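Questions about the shared laundry room at Hanier Court. If yours isn't answered below, write to Archana Thakur at the building office.

## Using the machines

**When is the laundry room open?**

From 5 a.m. to 11 p.m. every day. The door locks on its own at closing time, so start your last wash by 9:30 p.m. You can still get out after 11, but your key fob won't let you back in.

**How do I book a machine?**

Use the sheet on the wall or the residents' page. Each apartment can hold one booking at a time. If you're more than 15 minutes late, anyone may take the slot.

**Do I need coins?**

No. The machines run on a laundry card, which you can pick up from the office for a $5 deposit. You get the deposit back when you move out and return the card. Cards from the old system stopped working in November – bring yours in and we'll move the balance over.

**How much can I put in?**

Fill the drum loosely, to three quarters at most. Comforters larger than twin size don't rinse well in these machines and are better taken to a laundromat.

**Which detergent should I use?**

Any detergent marked HE, liquid or powder. Two tablespoons is enough for a normal load. Please don't use the pods on the quick cycle, as the film often doesn't dissolve in time and sticks to clothes. 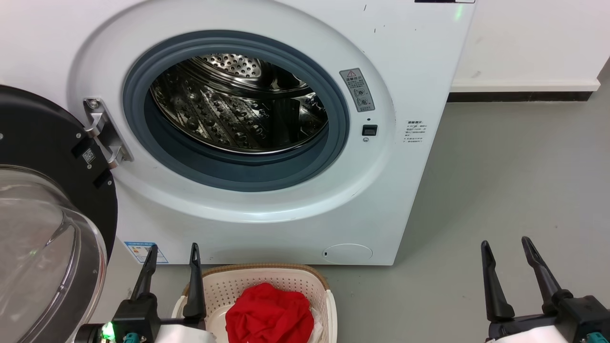
**Can I wash pet bedding?**

Yes, if you shake it out outside first. Run a short rinse afterward and wipe the rubber seal with a cloth. Horse blankets and anything with oil or paint on it are not allowed.

**My clothes came out soaking. What now?**

The load was probably unbalanced, and the machine skipped the fast spin. Spread the items out, add a towel or two if it was a small load, and run the spin cycle by itself. There's no extra charge for a spin.

**Should I leave the door open when I'm done?**

Yes, please. A closed door traps moisture and the seal starts to smell. Leave the detergent drawer open a little too.

## Problems and lost items

**Someone left laundry in the machine. Can I move it?**

Wait 10 minutes after the cycle ends. After that you may move it to the folding table. Don't put other people's things in the dryer – some of them may not be safe to tumble dry.

**The machine shows an error. Who do I call?**

Press stop, wait a minute and try again. If the error comes back, call extension 453 and give the machine number and the code. Hemant Sandhu handles repairs and usually gets to them by the next morning. Money lost to a failed cycle goes back on your card.

**I lost a sock, or more than a sock.**

Check the bin by the door. Items stay there for 64 days and then go to a clothing drive.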